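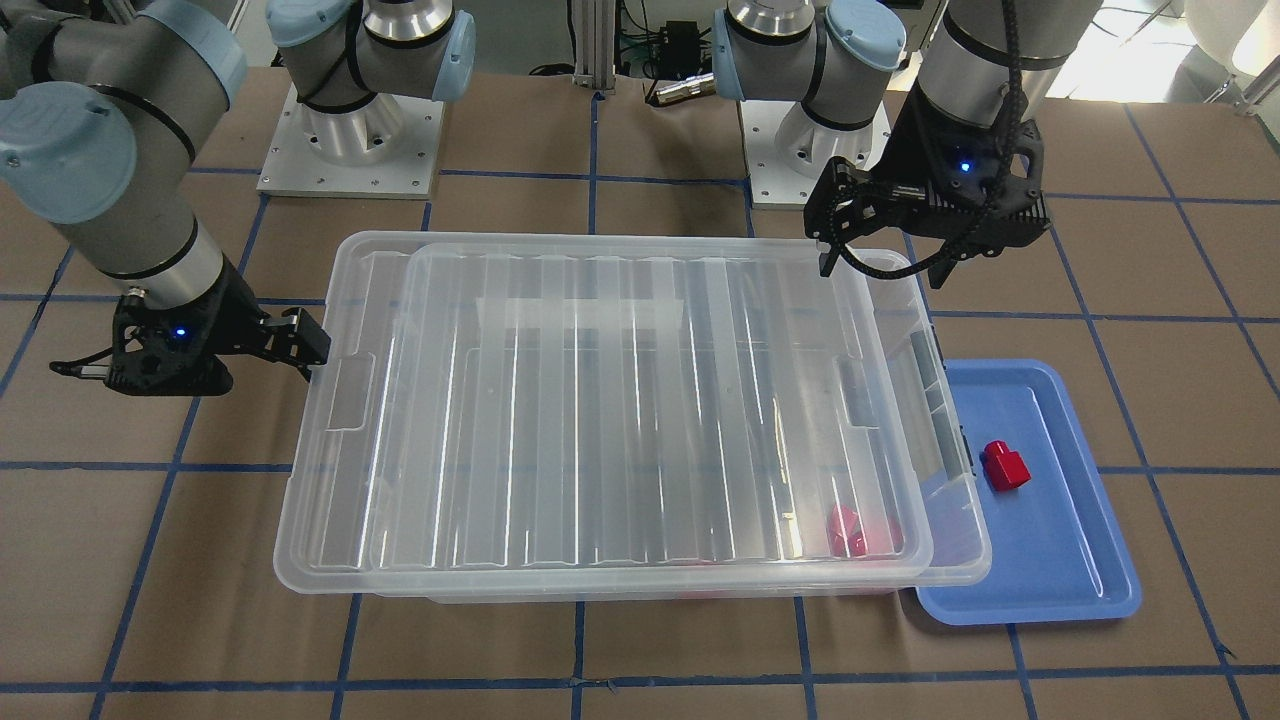
Doucette Table Covering Paper, Brown, Item 369

Skarside Supply > Workroom and Facilities > Surface Protection > Paper on the Roll

Availability: In stock at the main warehouse
Sold by: The roll
Color: Natural brown, uncoated, both faces
Page last revised: Jul 17, 2025

Overview

Doucette Table Covering Paper is a medium-heavy brown paper intended for the temporary protection of worktables, benches, counters and sorting surfaces. It is supplied to schools, mailrooms, print shops, museum workrooms and public agencies that require a clean, uniform surface which can be replaced at the end of a project or term. The paper lies flat after a short resting period, accepts pencil and marker, and may be folded over a table edge without splitting.

The grade was added to the Skarside catalog in the year 2000 and has remained in continuous supply. The present version differs from the original in the core, which is now of a wider bore, and in the wrapping, which no longer includes a plastic sleeve. Customers who hold older wall dispensers should consult the section on dispensers before placing an order.

Specifications

Roll width: 31 inches
Roll length: 2000 feet
Finish: Smooth on the outer face, lightly textured on the inner face
Coating: None
Core: Pressed board, open at both ends
Outer wrap: Paper, with printed item label
Recommended storage: Upright, indoors, in original wrap

Width is measured across the unwrapped roll. Slight variation in shade between production lots is normal and is not accepted as grounds for return. Where an even shade is important across several tables, customers are asked to note this on the order so that rolls from a single lot may be picked.

Suitable Uses

The paper is suited to dry assembly, sorting, wrapping, layout, light craft work, and the handling of items that may mark or scratch a finished tabletop. It may also be used as a drawer liner or as an interleaving layer between stacked boards.

It is not recommended for food contact, for use under standing liquids, or for long-term storage against photographs, textiles or other sensitive materials. Departments with conservation requirements should order the Madent buffered tissue, listed separately under Archive Supplies.

Covering a Table

Two people are recommended for any table longer than a standard desk. The surface should be cleared, wiped down and allowed to dry fully. Grit left under the paper will show through as raised points and will wear holes in the sheet within a few weeks of use.

Cut the paper with an allowance at each end sufficient to fold under the tabletop. Lay it with the smooth face up and leave it in place, unfastened, for at least an hour. Paper brought in from a cold loading area should be left overnight. Fasten the center of each long side first and work outward toward the corners, smoothing by hand as the work proceeds.

Tables wider than the roll require more than one run. Overlap adjoining runs by the width of a hand, and place the upper sheet so that its exposed edge faces away from the side at which staff normally stand. The overlap may be left loose or fastened with a low-tack tape. Fixed equipment should be covered up to and trimmed around; the paper must never be trapped beneath a mounting plate or foot.

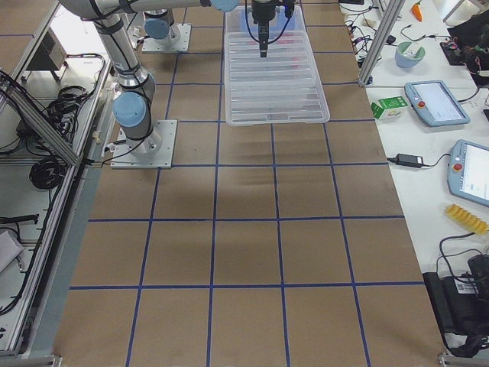 Tape applied to the covering should be pressed down lightly along its whole length and tested on an offcut beforehand. Strong adhesives will lift the surface fiber when removed, and a sheet damaged in this manner cannot be restored. Colored tapes may be used to divide the surface into work areas. The layout should be measured from one fixed edge of the table throughout, as measuring from each preceding strip allows small errors to accumulate.

The covering should be replaced when it is torn, stained through, or polished to a shine by use. Small tears may be patched from below with a square of the same paper.

Dispensers and Cutting

The current core fits the Pruvedent bench dispenser and the Pruvedent floor stand without an adapter. Wall dispensers supplied with the earlier core will require the adapter pair, which may be requested at no charge when the first roll is ordered. The serrated bar on the bench dispenser gives a slightly uneven edge. Where a straight edge is needed, a safety ruler and a fresh blade are advised.

A full roll is heavy. It should be lifted by two persons or moved on a hand truck, and should not be stored on any shelf above waist height. 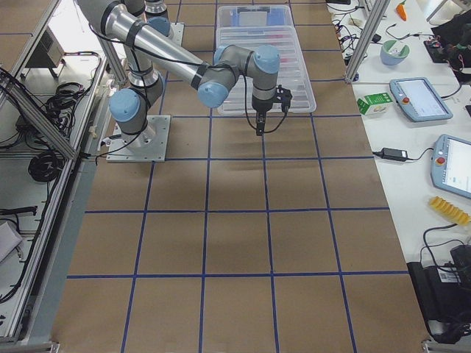

Related Items

Madent Low-Tack Marking Tape, assorted colors
Madent Buffered Tissue, flat sheets
Pruvedent Bench Dispenser with serrated bar
Pruvedent Floor Stand, single roll
Doucette Table Covering Paper, White
Safety ruler, steel, with finger guard

Ordering and Delivery

Orders may be placed through the institutional account portal or by written purchase order. The item number must appear on all correspondence. Account holders in public education should attach their current exemption certificate if it has not been renewed in the past year. Orders for the start of the school term should be received before September, as delivery times lengthen during that month.

Rolls are delivered to the loading dock or ground-floor entrance. Inside delivery is available on request and is quoted separately. Please inspect the ends of each roll on receipt. Crushed ends must be reported in writing, with the delivery note number, before the wrap is removed.

Unopened rolls may be returned for credit less freight. Opened rolls are not returnable.

Contacts

Institutional accounts: Kulsoom Dogar
Technical questions and samples: Ghislain MacLeod
Freight and delivery claims: Idrisa Muriithi

A sample sheet of each color is available to account holders. Requests should state the department name and a full mailing address.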